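Flindance hand-held gripper kit: where we've got to
Progress report for Aurelia Zaugg, Savgate small projects fund
From Noelia Sarmiento

Hello Aurelia,

You asked for something you could read over a coffee, so I've kept the spreadsheets for the appendix and I'll just tell you how it's going. Short version: we've had the two Flindance kits since April, we like them more than I thought we would, and there are a couple of things I want sorted before I tell you to put money into a bigger order.

What we've been doing

You'll remember the question we put in the application was a plain one. Can people with no robotics background pick up one of these grippers, record themselves sorting and moving fruit, and end up with recordings good enough to train an arm on later? Gonzalo Escobar and I split the work between us. He does the software and the storage, I do the people and the fruit (I have become very well known at the greengrocer's).

We moved out of the lab early on and into ordinary rooms, which was Zlatko's idea and a very good one. Tidy benches were giving us tidy recordings, and an arm that only ever sees a tidy bench is going to get a nasty shock in somebody's house. So now it's a box of mixed fruit on the go, other stuff lying about, and whatever light the windows give us.

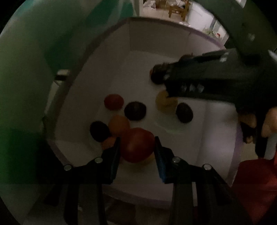

We've got 811 usable recordings so far, from 23 people. I'd promised you 40 people by the end of the project and I still think we'll make it, though Sunday sessions have been harder to fill than I'd hoped. Debora De Luca has offered to ask round her evening class at Arnasska, and if even half of them say yes we're home.

How the kit behaves

Mostly very well! The handle is comfortable, people get the hang of the squeeze in a few minutes, and I haven't had to give anybody the long version of the instructions since the first week. Round, firm things are easy. Plums are fine once you stop trying to pinch them from the side. Anything big takes more thought, as you have to line the jaws up properly and come down over the widest part, and beginners tend to go in at a slant and shove the thing across the box instead.

The pads are the part I'd spend money on. The grip is good on smooth skins and still decent on soft or wrinkled fruit, which I'd been worried about — we use older fruit on purpose, and I'd half expected it all to end up as jam. Gonzalo would like a softer version to try as well and has asked Flindance for a price.

What bothers us is the software that comes with it. The upload stalls if the connection drops, and it doesn't tell you. We lost a whole afternoon that way in the second month and I was not at my best about it. Gonzalo has since written a little checker that compares what's on the card with what's arrived, and we run it before anybody goes home. It works, but I don't think customers should have to write their own.

The second niggle is calibration. The instructions say do it once a day. We found we needed it after every change of room, and the file it makes has no name you could recognise later. We now write the room and the session on a bit of tape and stick it to the case. Very low-tech, very effective.

How it compares

We also had the Jansen set on loan for a fortnight. It's lighter and the upload is far better, but the jaws don't open wide enough for our bigger fruit, and people complained of a sore thumb by the end of a session. Zlatko Dimitrov preferred it for small items. Everybody else went back to the Flindance one without being asked.

What's left to do

1. Fill the remaining places, starting with Debora's class.

2. Get a written answer from Flindance on the upload fault. They've told me on the phone that it's being looked at, and I'd like that in an email.

3. Record the last 100 mixed-fruit sessions, keeping the odd shapes and the old, shrivelled ones in with the good ones.

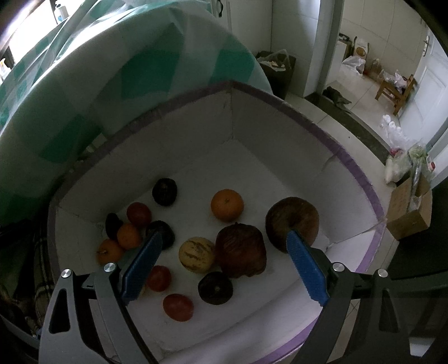
Money

We're a little under on travel and a little over on fruit, and the two more or less cancel out. I'd like your permission to move what's left in travel across to spare pads, as we've worn through a pair already. If the upload gets fixed, I'll be asking for two more kits in the next round. If it doesn't, I'd rather wait and see what Jansen bring out.

Ring me any time after four, when the rooms are usually quiet.

Noelia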